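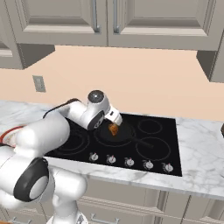 Maternal and Infant Nutrition
Unit 9: Iron in Pregnancy and the First Year

Course lead: Abena Asamoah
Laboratory sessions: Ihor Hutsuliak

Reading before class: Patell, chapter 2, and the Neratora clinic packet.

9.1 Why the requirement rises

Blood volume increases steadily during pregnancy, and the volume of plasma rises faster than the number of red cells. A modest fall in hemoglobin concentration is therefore expected in the second trimester and does not by itself indicate a deficiency. Students should be able to explain this effect, known as hemodilution, before interpreting any laboratory report.

At the same time the body must supply iron to the placenta and the growing fetus. Most of this transfer takes place in the third trimester. A woman who enters pregnancy with low stores may show normal values at her first visit and become anemic later.

9.2 Screening

Two measurements are considered together in this unit: hemoglobin and serum ferritin. Ferritin reflects stored iron, but it also rises with infection or inflammation. A normal ferritin result in a patient with an active infection should be read with caution.

For the class exercise, use the Zaltcombe data set. It contains 434 records from first prenatal visits, of which 105 have a second ferritin value from the third trimester. The remaining records may be used for the hemoglobin tables only. Do not fill in missing values.

9.3 Food sources and absorption

Iron from meat, poultry, and fish (heme iron) is absorbed more readily than iron from beans, lentils, leafy greens, and fortified cereals (nonheme iron). Foods rich in vitamin C, eaten at the same meal, improve the absorption of nonheme iron. Tea and coffee reduce it — patients who drink either with meals are usually advised to move it between meals.

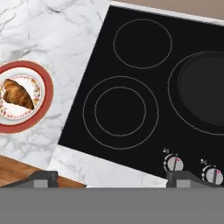 Figure 9.1. Cooktop with marked heating zones.

Dietary counseling should begin with what the patient already eats and is able to prepare. A meal plan that ignores cost, cooking time, or family customs is unlikely to be followed. Liver is high in iron but also very high in vitamin A, and it is generally avoided during pregnancy.

9.4 Supplements

Common side effects include constipation, nausea, and dark stools. Patients should be told about the last of these in advance. Calcium tablets and antacids can interfere with absorption and are best taken at a different time of day. Iron tablets must be stored out of the reach of children; accidental overdose is a medical emergency.

9.5 After birth

Delayed clamping of the umbilical cord increases the iron stores of the newborn. The Stasiv case notes, to be distributed in class, cover a preterm infant whose stores were limited by early delivery.

Assignment

Submit the completed hemoglobin tables and a one-page commentary on the Stasiv case by the end of April. Commentaries should state which findings may be explained by hemodilution and which may not.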